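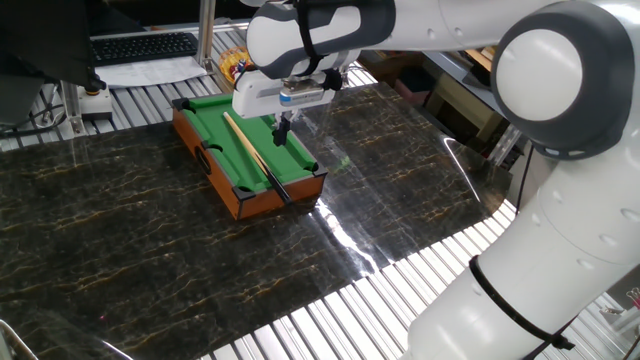 I have a soft spot for tabletop pool, and it goes back to a rainy October in Astham when the only thing to do in the rental was a tiny table with a wobbly leg. I've owned a few since then (okay, more than a few) and this page is where I put pictures of the one I like best, the Flultis. It has that bright green felt I always want and the orange-brown wood on the outside, and with the cue laid across it and the butt end hanging out over the rail it looks just like a big table somebody walked away from. I paid 32 dollars for it at Hanrahan, the game shop, and I'd do it again tomorrow!

Click around, there's no real order to any of these.
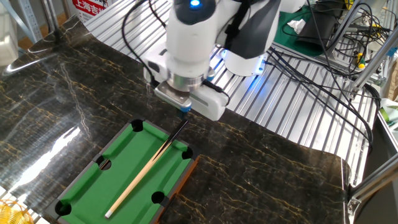 Page last changed: Monday, 10 p.m.

So, the cue. Dark on the upper part, pale wood on the rest, with a little white cap at the end. I love how it looks lying cornerwise on the felt, it takes up nearly the whole length of the table. Mini cues are usually the first thing to go on these sets. My old Climitbridge came with one so bendy I ended up using a chopstick, and I played a whole winter that way and got pretty good at it. If you're shopping, look at the cue before you look at anything else, and roll it on a counter if they'll let you.

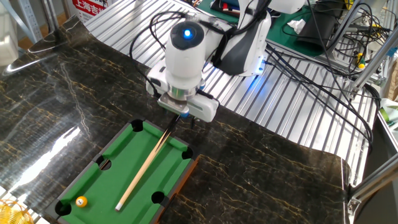 Yellow number 1 down by the corner pocket, cue tip close by.

I'm a sucker for the 1 ball. On a table this small a shot like that ought to be a gimme and I still miss them all the time. The trick (for me anyway) is hardly any backswing, more of a nudge. Hit it like you would on a full-size table and you'll be crawling under the couch. My best evening so far was 82 balls sunk before I gave up and made dinner, and yes, I kept a tally on the back of an envelope.

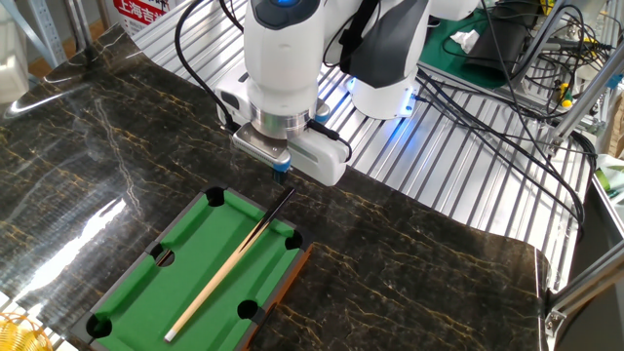
Six pockets, one cue, and a lot of shiny marble pattern underneath.

Dark tops look great under green felt, but they're slippery, so I like a bit of rubber shelf liner cut to size for serious games. It's also nice for keeping the felt side clean when you stack things in the closet. Lint roller for the felt, by the way, never a wet cloth. I have almost 251 pictures of little tables on my computer and will add more when I get around to sorting them, probably the folding one next.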